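Notebook, bench two, November
Teardown cell, working rules, third rewrite

I have been meaning to write these up properly ever since Jérémie Pichon came over from the Vivance side and asked me, very politely, where our rules were kept. I had to tell him that half of them were on a sheet taped to the cabinet and the other half were in my head. He laughed, bless him, but he was right to ask. So this is me sitting down after lunch with a large coffee and getting them out of my head, in whatever order they come. Please write in the margins. I mean it!

The starting point is still the old Nalia sheet, which was written for people taking desktops apart by hand. Most of it holds up very well (power cord off before anything else, hold the power button down for a bit, keep the screws with the machine they came from). What it doesn't cover is an arm and a person working in the same case, and that is where we spend our days now. 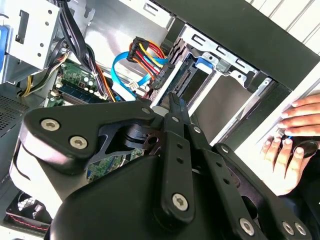
Hands first, then, as it's the rule I care about most and the one I have broken myself. Whoever steadies the case says so out loud before they touch it, and says so again when they let go. I know it feels silly when there are only two of you at the bench. But fingers curled over the edge of the case while the gripper is down by the drive bays are very close to those linkages, and the person at the controls is usually looking at the drive and thinking about the drive. With hands on the case the speed cap is 100 mm per second, and we keep it there until the hands are off again. Jérémie would like it lower still for the last bit of the approach, and I'm coming around to his view.

Second, cables. SATA data and SATA power both come off the drive before any pull, and a person checks it by eye. The blue data cables are easy to spot, but the power plug likes to hide behind its own wires, so please lean over and look properly. I would much sooner wait for you than have us drag a connector off a board. When the lead is free, fold it back away from the bay so it can't snag on the way up.

Third, the lift. Straight up out of the cage, stop clear of the rim, and only then move sideways. Pruvost's note suggests a 300 mm clearance for everything, which I find generous, but I've left it in for now — it costs us a few seconds and the tall cases do need it. 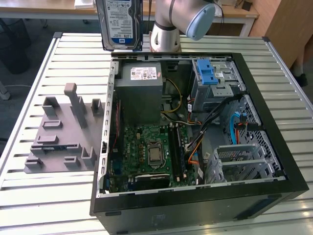
DRIVES AND DATA

Anything with storage in it gets logged when it leaves the case, before it is set down. I want the label facing out during the carry so it can be read from the bench, as with the 1.0TB one, and the number goes into Kedard under the job number of the tower. Today's job is 562. If the label is missing or too worn to read, write "no label" and carry on, and please don't guess from the size of the thing.

The path from the case to its drop point stays clear of people, and a held drive never passes over anybody's arm. I'd like to add that it shouldn't pass over an exposed processor either, although Jérémie thinks this is fussy for boards that are going to scrap anyway. We have agreed to argue about it later.

Open points: gloves or no gloves near the case rim (I say thin ones, he says none), and whether rule 307 on the old sheet means anything to anyone. I can't find the page it refers to. If you remember it, come and tell me, I'm at the bench until five.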